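Kitchen notebook, 13 November 2020

Worked on the corner by the hob. The complaint in the book since August has been the same one: bowls end up wherever there is space and the person cooking has to move them before they can reach the sauces. Gertraud Koller asked for the crockery and the condiments to be looked at together, so that is what I did.

Started with the things that get used at every meal, meaning the steel mixing bowls and the white plates with the pink flowers. The bowls nest, so they take up little room, but they have been going on top of the plates, and then anyone who wants a plate has to lift the lot. I tried the stack on the counter in front of the turning rack first. 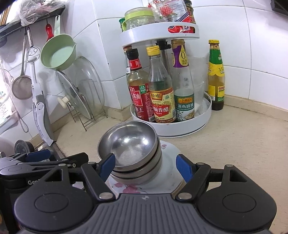
The trouble with a mixed stack is height. Once it goes above the lower tier of the rack you can't turn the rack without watching what you are doing, and the vinegar is always round the back. I would keep bowls with bowls and plates with plates, even if it costs a bit of counter.

Rack itself: two tiers, white, turns well enough. Soy sauces and vinegar stay low down because they are heavy and they drip. Jars and packets go on top. The tall bottle with the yellow cap doesn't have a fixed place yet. It can stand on the counter in the meantime, but I'd like it off there before someone catches it with a sleeve. Its neck wants a wipe too.

Measured the clear stretch of counter while I was at it. 124 cm if the appliances stay where they are, which is less than the plan from Räsänen gives. Iñaki Zabala has the plan, will ask him which wall it was measured from.

Bowls upside down on the counter is the other option. They keep the dust out and don't need a shelf. They do take up twice the room that way, and a domed bowl is awkward to pick up with one hand.

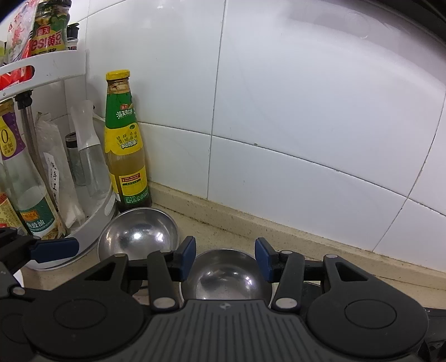
Should the bowls go away nested or be left upside down?
Nested for the cupboard, upside down for the ones in use that day.

Cleaning. The joint between the counter and the strip along the wall is dark with grime, worst in the corner. Washing-up liquid and a cloth will not do for that. Gertraud suggests bicarbonate paste and an old toothbrush, left on for 9 minutes and then rinsed. Try a short length first and see what it does to the strip, which is stained as well. If the joint needs redoing, the sealant from the Sallemton job is still in the store — check the date on the tube.

The counter stone is speckled and hides crumbs very well. Wipe it down whether it looks clean or not.

Plates: the rim is slightly scalloped, so they don't slide into the Istateo holder as easily as plain ones would. I would put them flat in the cupboard, right way up, with a sheet of kitchen paper between them to save the painted flowers. Set one down flat on the counter if you are serving from the hob — keep it away from the front edge.
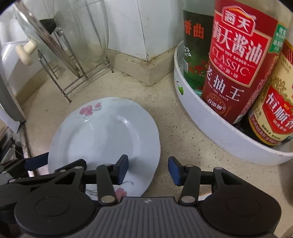

Still to do

Find a place for the tall bottle.
Scrub the joint, corner first.
Ask Iñaki about the 124 cm.
Order shelf liner, 2 rolls.
Label for the bowl cupboard, Gertraud has the pen.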